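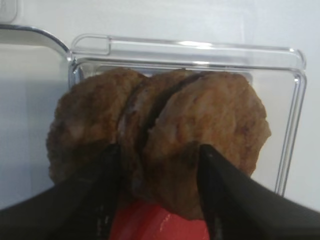 Team Nello: The Patty Problem

Our group built a burger assembly station for the Windgate senior project course, and by May we had it stacking lettuce and tomato so well that we got a little cocky. Then it met the patties!

The arm works from clear bins set around a shallow tray, and a planner one of us wrote (we named it Masilela, long story) decides what gets picked next. The fault we logged most was a double pick. The gripper would close on more than one patty, the width check would read "something is in there, great", and the arm would carry on. Out of 489 patty picks, 362 were clean. For a part of the job we had marked as easy in our proposal, that stung. 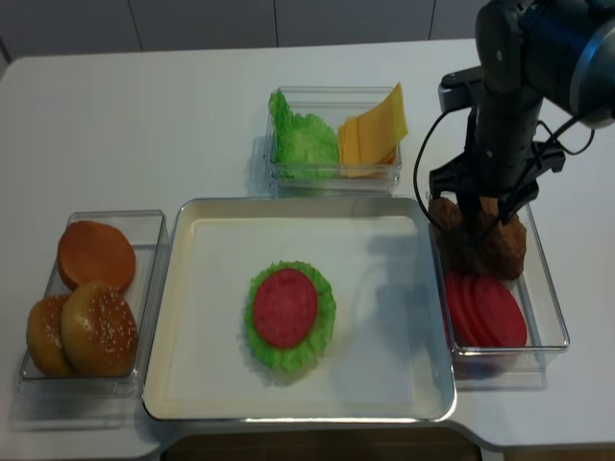
Figure 1. Gripper closed on a patty in the right-hand bin, with lettuce and a red slice already on the tray.

We blamed the vision code first and lost a lot of evenings to it. Valentin Fleury finally plotted finger width against time for every pick in the log, and there it was. Our closing routine only had a minimum width. Anything thicker than one patty passed! The code was doing exactly what we had told it to do, and we were so happy to find this that we ran down the hall to tell the Tikano team, who were very polite about it.

The fix has two parts. Fault 2 in our log (wide grip) now stops the arm before it lifts and opens the fingers again. We also added a pause of 500 ms after closing, so the width reading can settle before the check runs.
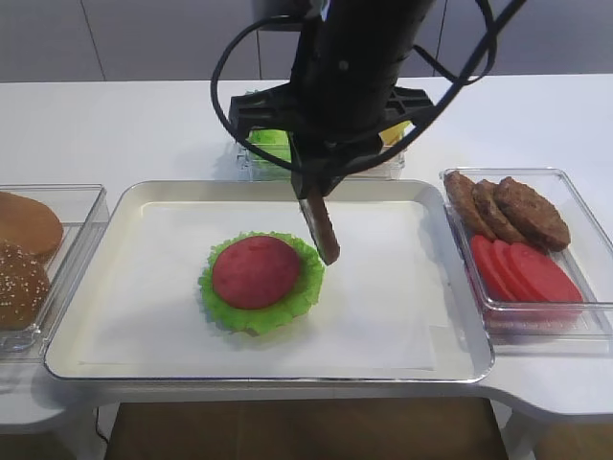

Figure 2. Arm over the tray, with patties and tomato slices in the bin at right.

We still don't like how the patties overlap in the bin - the edges hide each other from above and the planner has to guess where one ends. A divider would help, and we have a sketch for one. The emergency stop was tested before each session, and hands stay off the table while the arm is powered. Next up is the same width check for cheese, where a double pick is much thinner and a whole lot harder to catch.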